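The gripper fault came back in June, this time on the Wosora arm. It had run 500 picks without trouble, then at the start of the next batch the fingers stayed shut after the release command. The log showed the command going out and no reply for 19 seconds. Wiebke hit the stop button before the arm moved off with a bowl still in its grip.

We found a cracked connector at the wrist — the third one this year. I have ordered 3 spares from Fuchs. 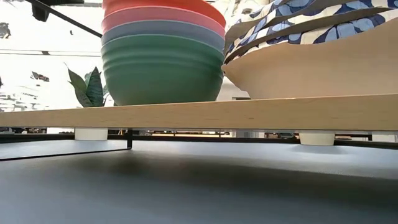 Can you run it without the wrist feedback? You can, but then the arm has no way of knowing that it is still holding something.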